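二月，晚上九点多

搬到布鲁斯陶快满一个月了，房间还没有完全收拾好。早上起来先把暖气片放了一遍气，声音小了些。楼下面包店今天没开门，只好煮了昨天剩的粥，就着半块腐乳吃完。

上午去镇政府办居住登记。取号机吐出来的号码是154，前面还排着很多人，我坐在靠门的位置，门一开就有风。等的时候背了四个单词，轮到我时一个也没用上。窗口的人说少一份租房合同的复印件，让我去对面文具店印。印完回来不用重新取号，这一点比上次好。来回折腾两个小时，章总算盖上了。

中午在车站旁边吃了一碗豆子汤，价钱比上个月又涨了一点。吃完沿着河走回来，河边的路结了薄冰，走得很慢。

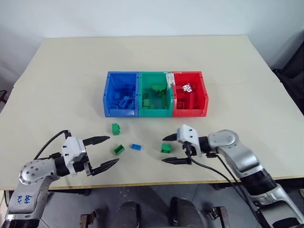
文、图：Kanyarat Suwannarat

下午把行李里最后一箱书拿出来。原来想按语言分，分到一半发现泰文的只有薄薄一摞，中文的占了大半，就改成按大小放。书架最上面一层够不着，放了不常看的词典和两本旧相册。

四点多给妈妈打电话。她问这边冷不冷，我说还行，没提上周感冒的事。她说家里的芒果树开花了，隔壁又在修屋顶，吵得她中午睡不着。说了超过半小时，后来她要去做饭，就挂了。

晚饭炒了白菜和鸡蛋，盐放多了。饭后写信给以前的房东，问押金什么时候能退，这已经是第二封。信写得很短，改了几遍语气，还是觉得有点硬，先存着明天早上再看。

外面又开始下雪。明天要买灯泡、垃圾袋，还要去邮局问包裹。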